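From: Danilo Layug
To: the Irwood stitchers list
Date: 31 March 2020
Subject: Re: Tarnar sampler, blocking before or after the border?

Hello all,

Honeylyn Gatchalian wrote:

> I have finished the middle part of the Tarnar sampler and I am now
> at the knitted lace border. The pattern says to block the center
> first, then pick up the stitches, but my center is already a bit
> wavy on the left side and I am afraid that blocking will make it
> permanent. Has somebody knitted the border first and blocked the
> whole thing once? Also, is one ball of the Kaufmann enough for
> the border? I have the fine one, in cream.

Honeylyn, I did the same sampler last June and I blocked only once, at the end. It went well for me, but I must say my center was not wavy. If yours is wavy on one side only, I think the edge stitches there are looser than on the other side. Mine are always looser on the side where I turn with the yarn in front. You can check it if you fold the piece in half, left edge on right edge, and see which one is longer. If the difference is less than the width of your finger, block it once and forget it.

If it is more, I would pick up fewer stitches on the long side. The pattern wants the same number on both sides, and the border repeat must come out even, so take away one full repeat and spread the gaps along the edge. Please do not put them all near the corner, I did this on a shawl and the corner stands up like a small tent.

About the yarn: one ball was not enough for me. I needed 2, and from the second I used maybe a third. The border has 3656 stitches if you count the corners (yes, I counted, it was raining). Try to have the same dye lot, the cream is different from lot to lot and it shows in daylight.

Now my own question. I want to make the border again in the Sirach thread, the one that comes on a cone with over 1000 meters. It is thinner than the Kaufmann and has almost no stretch. Did somebody block it? With wool I wet it, roll it in a towel and pin it, and the points stay sharp. With this thread my test square went back to its old shape after one night – I used a lot of pins, so I don't think this was the problem. Wilfredo Quiambao wrote on this list some time ago that he uses starch, but I can't find the message anymore. Is it the kind for shirts, from the spray can, or the one you cook?

One correction also for the chart on page two of the Tarnar pattern. In row nine the second yarn over should come before the decrease. If you follow it as printed, the hole moves one stitch to the left and the leaf looks broken.

Greetings to everybody, and thank you for the many answers about my needles.

Danilo
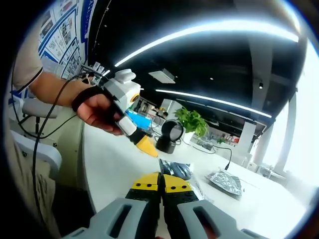 Kenneth Tolentino: The cooked one, Danilo. I tried the spray on my Sirach doily and the points were soft again within a week. Mix it thin, dip the whole piece, squeeze it and pin it while it is still wet. And thank you for row nine, I ripped mine out two times and thought that I can't read a chart.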